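Arkitz Mulo

The Arkitz Mulo is a compact van-based passenger car sold by Arkitz in five-seat and seven-seat form. It replaced the Lobo, a smaller hatchback with which it shares its front suspension and little else, although early publicity called it a development of the older car.

Arkitz described the Mulo as a family car with the running costs of a small van. The claim depends on which van is used for comparison. The brochure chose the Surow, a model with a larger engine and a heavier body, and left out the cheaper vans in the company's own range. Later editions dropped the comparison without comment.

Power comes from a three-cylinder gasoline engine driving the front wheels through a five-speed manual gearbox. A six-speed unit was promised at launch and has yet to appear on any price list. With the rear seats folded, cargo volume is given as 786 liters, a figure measured to the window line. The seven-seat version has 153 liters behind the third row – enough for a few grocery bags, though the press kit shows the car only with that row folded away.

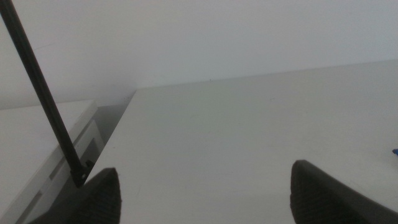

Sales in the first year reached 3,617, according to the manufacturer. The motoring writer Fiachra Ní Mhurchú questioned the total, noting that it included cars registered by dealers and never delivered to a private buyer. Arkitz replied that this was normal practice and did not publish a separate figure for retail sales.

A trim level named Mulo Trek was added in October. It brought plastic wheel-arch covers, roof bars and a badge on the tailgate. Ground clearance is the same as on the standard car, and four-wheel drive is not offered. A limited run of 200 in dark green was advertised as sold out within a month, but cars matching the description were still on dealer lots the next spring.

Reviewers have generally praised the seats and the view out. Opinions on the ride differ, with several testers finding it firm when the car is lightly loaded.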